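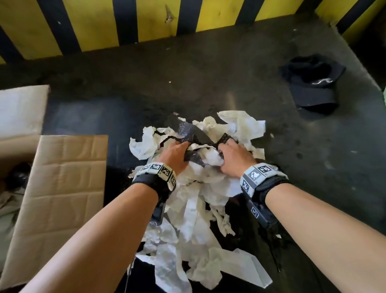

Wellmont, 12th May

Chapter 8
Sorting Paper and Film by Hand

Most of the waste that leaves a packing room is light, white and crumpled. It takes up a great deal of space for its weight, and it usually arrives at the sorting area mixed together. Printer paper, tissue, paper towel and thin plastic film can look much the same in a heap. This chapter covers how to separate them by hand before they are baled.

The work described was done at Drimura, a packing supplier with 39 employees. Jean Geddes ran the sorting area and Killian Masson kept the weight records. On the Friday the chapter begins, the paper was heaped on the concrete floor and gathered together with both hands. A speckled black sheet had worked its way into the top of the heap. Dark sheets like this one should be pulled out early, as they hide smaller pieces underneath.

Torn paper can still be recycled, but each tear shortens the fibers. Tissue and paper towel are made of short fibers to begin with, and many mills will not take them. Smooth office paper is worth more and should be kept apart wherever time allows. At Drimura a mixed load could hold up to 258 pounds before it was sent on to Menzies, the local baler.

Film is a separate problem. It clings to paper and wraps around other scraps, so it is easy to miss in a pile. Spreading the pieces on a dark surface makes them simpler to tell apart. Flatten a piece with the palm and check whether light passes through it. A cardboard box set to one side holds the bulk of the material while a few scraps are looked at singly. 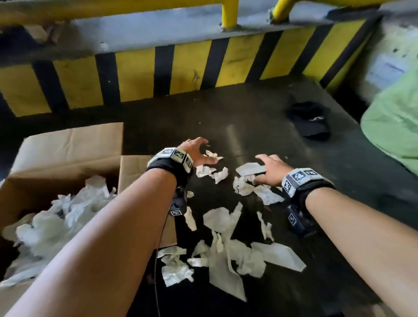
8.1 Telling Paper from Film

Three tests are used in this section: tearing, folding and listening. None of them needs equipment. Paper tears with a rough edge and holds a sharp crease. Most film stretches before it tears and opens again after it is folded. Stiffer films crackle when squeezed, and tissue makes very little sound.

Begin with clean, dry scraps. Work through one handful at a time and put any piece you are unsure of in a third pile.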